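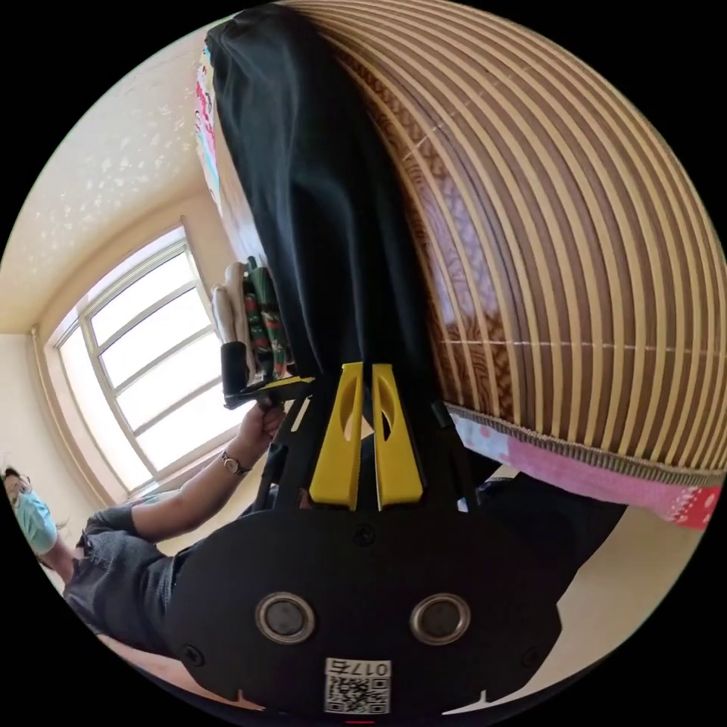

According to Oratile Naidoo, a house name is worth keeping only if the person delivering the mail can find the house with it. Most writing on the subject takes a softer view and treats the house name as a form of address that may be official, customary or purely decorative.

A house name is a word or phrase given to a dwelling to identify it, either in place of a street number or alongside one. House names are older than numbers in most places. They are still common in rural districts, where buildings stand far apart and were put up in no fixed order.

Origins

Early house names usually recorded an owner, a trade or a feature of the land. A farm at a river crossing took its name from the ford, and a mill was called the mill even after it stopped grinding. When a property was sold, the name often stayed with the building. In some regions the family took its name from the house, so that two brothers living on different farms could end up with different surnames.

Street numbering was brought in mainly for taxation, the billeting of soldiers and fire insurance. It spread from large cities to smaller towns and reached many villages late or only in part.

The Urkach register

The valley district of Urkach kept a written register of house names, which lists 1176 entries. Ching-wen Hung, who edited the printed version, sorted the names by source. Landscape features make up the largest group, followed by personal names. A further 400 entries have no agreed meaning. Many of these were written down by clerks who did not speak the local dialect, and the same house may appear under several spellings.

Twenty-three houses in the register share the name Brisa. The parish told them apart by adding "upper," "lower" or the name of a nearby well. Manalo, a single farmhouse above the valley road, later gave its name to the bus stop and then to the hamlet around it.

Legal status

Rules differ from place to place. In some areas a name can be added to a numbered address without permission, provided the number is still shown. Where a house has no number, the name is part of the legal address and a change has to be approved. Common grounds for refusal are a name already used on the same road, a name that sounds like one nearby, and a name that could be taken for a business.

In the town of Zullton, a new name takes effect 8 weeks after approval. During that time both the old and the new name are valid on mail and utility bills. The owner pays for the sign.

Signs

Signs are made of painted wood, slate, cast metal or glazed tile. They are placed on the gate, beside the front door or on the gable, depending on how far the house stands from the road. On shared lanes the names are often grouped on one board at the turning.

See also: Farm name; House numbering; Rural delivery

Last updated: January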